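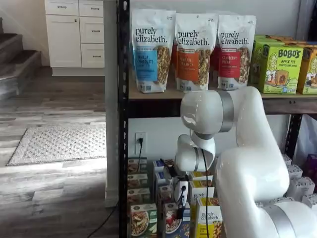
1/ Spent Tuesday evening sorting the office snack shelves at Lorgate. My job title does not mention granola. My calendar now does.

2/ Top shelf is the fancy level. Purely Elizabeth at the front: Vanilla Chocolate Chip, Pumpkin Cinnamon, Cranberry Pecan. Blue label, orange label, red label. Spare pouches go behind, which is where people hide the one they like.

3/ Next to them, the Bobo's Apple Pie Stuff'd Oat Bites. Lime green boxes you can spot from the parking lot. I have eaten 2 today in the name of stock rotation.

4/ Lower shelf is cereal and oatmeal, also known as the part where my system collapses. Small boxes in front, tall ones behind – lasts until the first person wants oatmeal at 8 a.m.

5/ Also, there's an outlet on the wall between the shelves. Please stop stacking cereal up to the plug. I'm the one who has to reach back there.

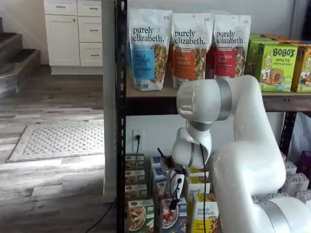
6/ Ragnheiður Fogh in accounts would like the shelves alphabetized. By brand or by flavor, I asked. She's "still thinking." It has been since February.

7/ Our snack budget came to 333 dollars last month, and 143 of it was granola. I've been asked to "look into that." I looked. It was delicious.

8/ New rule, effective now: if you finish a box, flatten it. An empty box put back on the shelf is a lie with a bowl of fruit printed on it.

9/ Pumpkin Cinnamon stays in the middle. I will not be taking replies on this one.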